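March, early, kitchen table

Picked up the new hearing aids this morning. The clinic is the one on the second floor over the bank in Dralgate, and I was there before they unlocked the door. The audiologist is Anahera Tautahi, the same one who tested me in the winter. She had the boxes on the desk already and the laptop open.

They are the Civik ones, the kind that sit behind the ear with a thin wire going in. I had more or less settled on the Brophy pair until she showed me the battery doors. The Brophy takes the little disposable cells and I have dropped enough of those down the side of the car seat. The Civik charges in a case overnight. The price was 3,000 for the two, fitting and follow-ups included, and the insurance gave back 438 of that. I paid the rest from the savings account and wrote it in the book.

The fitting took longer than I thought it would. She puts a thin tube in the ear canal next to the aid and plays speech out of a speaker, and the screen draws a line for what is reaching the eardrum. Then she moves the settings until the line sits on the target. My left is worse than my right, as it has been since the mill. The high sounds are where it falls off. She said the first setting would be under the full prescription and that she would bring it up over the next visits, so I should not judge them yet.

First thing I noticed was my own voice. It sounded like I was talking into a bucket. She changed the rubber domes for ones with holes in them and that helped a good deal. Second thing was paper. She turned a page in my file and I looked up at it.

Walking to the car I could hear my jacket. Also the turn signal in the car, which I had thought was broken. I have been leaving it on for miles, apparently, and people have been too polite to say.

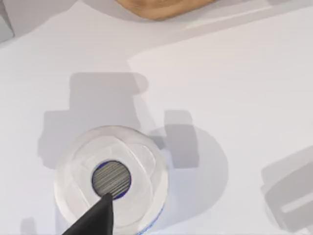 Had to sort the phone out when I got home. The aids pair by Bluetooth, and then there is an app called Custness that does the volume and the programs. I did the pairing four times. The first time the phone found the right one and not the left. The second time it found both and lost them when the screen went off. I read the booklet after that. You are supposed to put both aids in the case, close the lid, open it again, and start the pairing while they are waking up. The third try I was too slow. The fourth worked and has held all day.

The app wants an account. I made one with the old email address. It asked if I would share my listening data and I said no. It asked again on the next screen in different words and I said no again. There are four programs: General, Restaurant, Music and Outdoors. You can rename them. I left the names alone for now.

Calls come straight into both ears. I tried it with my sister and got every word, and she talks fast. She said I sounded far off. The microphone for calls is on the aids themselves, not the phone, so the phone can stay in the shirt pocket. I asked her if she could hear the kettle and she could, better than she could hear me. Will ask at the next visit if there is a setting. If not, I can take calls the old way by switching it off in the phone menu. I wrote down where that is: Settings, Accessibility, Hearing Devices, then Audio Routing.

TV was next. The stream box that sends the TV sound to the aids is extra and I did not buy it. I put on the evening news with the volume where I always have it and had to turn it down right away. It went from 36 to less than half that and I could still follow. The weather woman has a lisp. I have watched her for years.

Music was not so good. I put on one of the piano records and the long notes wobbled, like the tape was stretched. I switched to the Music program and it was better, though still thin at the bottom. I took the aids out and listened to the second side without them, louder. It may be that I use them for talk and leave them off for records. I'll give the Music program a few more evenings before I decide. She did say the wobble comes from the part that stops the whistling, and that the Music program turns most of that off.

No whistling so far except when I put my hand over my ear to scratch.

Wore them to the hardware store after lunch for a hinge and a tube of caulk. I used General and the place was loud. Carts, the paint shaker, the announcements. I could hear the man at the counter fine and also two people in the next aisle I had no wish to hear. Switched to Restaurant with the button on the left aid and it took the background down some. The button works like this: short press on the right is louder, short press on the left is softer, long press on the left changes the program. I keep mixing up the long press and the short one. There is a chime for each program but I have not learned the chimes.

By four o'clock I was tired and had a bit of a headache over the ears. She had warned me of that. I took them out for an hour and the house went flat and quiet. Put them back in for supper.

The app says 807 steps on top of the battery reading, because it counts steps as well. I don't know why a hearing aid should do that and I don't think the number is right. I was all over the hardware store. I have turned it off.

Battery at bedtime was a little over half on both. Cleaned them with the small brush, brushing down so the wax falls out and not in. The left dome had some on it already. They are in the case on the dresser now with the green light blinking.

Things to ask next visit:

- the microphone on calls, and the kettle
- whether the left can come up sooner than the right
- spare domes, the ones with holes, and what size mine are
- if the case can be charged in the car

Used the turn signal the whole way to the store and back and shut it off each time.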